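Storage and small objects: keeping a shared dressing table in order
Speaker notes – Orysia Palamarchuk, Chornovol Residential Services
Staff training session, Mar 27, 2018

Opening (2 minutes)

Welcome colleagues from the Akodau and Milavow houses. Thank Halyna Marchuk for the use of the training room. Remind everyone that the handout is numbered 2091 and that copies are on the side table.

Main points

Begin with the survey carried out in February. Staff returned 91 forms, and the most frequent complaint from residents concerned small personal items which had been put away in the wrong place by somebody else. Pause here and invite one or two remarks from the floor.

The guidance for a shared dressing table is brief. Tall, thin items such as brushes and tubes are kept upright in an open compartment. Bottles stand in front of them with their caps closed. Drawers are for items used less often, and staff do not open them unless the resident is present or has given permission. The flat top beneath the mirror should be left clear.
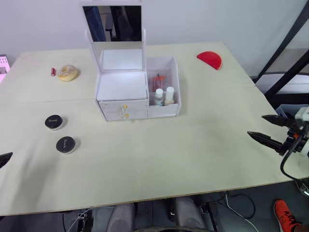
Lipsticks deserve a separate word. They roll, and they are easily lost behind furniture. At the end of each tidy, any lipstick left on the table goes back with the other cosmetics. Ornaments, toys and keepsakes are a different matter – they belong where the resident has chosen to put them, and should be lifted for dusting and returned to the same spot.

Mention costs only if asked. The Brarkinura budget allows some 300 per house for storage, and requests go through the house manager.

Exercise

Ask the group to work in pairs. One person sets out a table as they would like it kept; the other clears it, wipes it and puts everything back without asking questions. Then exchange places. Allow time for each pair to report on what was misplaced.

Closing

Collect the sign-in sheet. Questions received after today may be sent to Halyna Marchuk in writing.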